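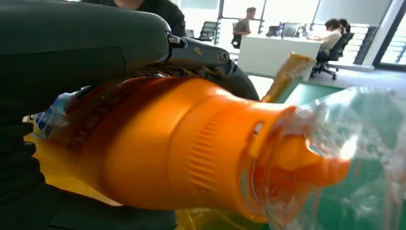 Tirnport, Jun 18, 2018

Safe Working Rules for a Shared Robot Gripper
Project report, second-year automation course

1. Why we chose this subject

Our group started in February with a different plan. We wanted to compare gripping methods for small bottles. In the first weeks we understood that the work rules in the room were a bigger problem than the gripping. Each group had its own habits, and the only written text was one page from Bevitz, the company which lends us the room. So we asked our teacher if the rules could be the project, and she agreed.

2. What we looked at

We read the Bevitz page, the manual of the gripper and the safety part of our course book. Then we kept a log of our own work on the Pullero task, in which the gripper must take household bottles by the top and put them in a tray. The log has 1000 grips. Of these, 897 were finished without a person touching the robot or the object. The other 103 needed a hand, and these are the interesting ones for safety.

The bottle in the gripper at the start of this report has an orange top with a narrow nozzle, and clear plastic wrap over the end of the nozzle. A loose film is difficult for our rules. It can move into the joint, where there are also thin wires, and a person wants to pull it out quickly with the fingers. In our log this wish came before most of the mistakes.

3. The rules we propose

Before a session, the operator says aloud that the robot will move, and waits for an answer from everybody at the nearest desk. People who work at the desks behind the robot do not always look up.

No hand goes between the fingers while the power is on. This is also true when the gripper holds an object and seems to be still.

Wrap, tags and labels which stick out are noted in the log before the grip. If the film is longer than the finger pad, it is cut first.

Bottles are used only empty or with water – never with the original cleaning liquid.

After every 500 grips, the screws and pins of the fingers are checked with the power off.

4. Test with another group

The Layug group used our rules for 31 sessions. They kept all of them except the spoken warning, which they found tiring after some days. They asked for a lamp in its place. We think a lamp is good, but it should come together with the voice and we did not change the rule.

5. What is missing

We did not measure the force of the fingers, as the right sensor arrived too late. We also have no rule for visitors. The next group can take our log sheet from the course folder – the column "wrap or label" should be made wider.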